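Cusevance Botanicals: Progress Report, Hemp Tea Line
Prepared by Malathi Nair for the Pimentel Fund
June 2025

The grant covers development of a caffeine-free hemp tea under the Seremano name, from recipe through first retail placement. The recipe is done. 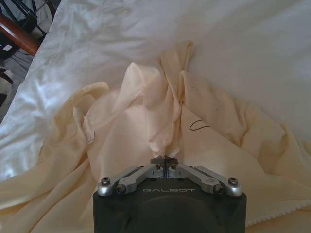 We tested 12 blends and kept two: a mint and lemon balm for the evening, and a ginger and orange peel for any time of day. The chamomile version was dropped. Tasters liked the smell but said the hemp left a grassy finish, and more chamomile made it bitter.

Lab results on the mint blend are back and match the label amount of CBD per bag. The ginger blend came in low on its first batch. The oil was not spreading evenly through the larger pieces of peel, so Dadano, our packing partner, now cuts the peel finer before mixing. A second sample is at the lab.

Packaging took longer than planned. The first cartons let in too much moisture, and we moved to a foil inner bag. It adds 5 cents per box, which we can absorb at the current price.

Retail: 33 stores have agreed to carry the mint blend, mostly independent grocers and two small pharmacy groups. Roughly 400 boxes are packed for the opening orders. Three stores asked for single-serve packets – we have not costed these yet.

Spending is within budget except for lab fees, where the repeat test was not planned for. I would like to move the unspent trade show money to cover it and need your approval in writing.

The next report is due in September and will include first sales figures and the ginger result.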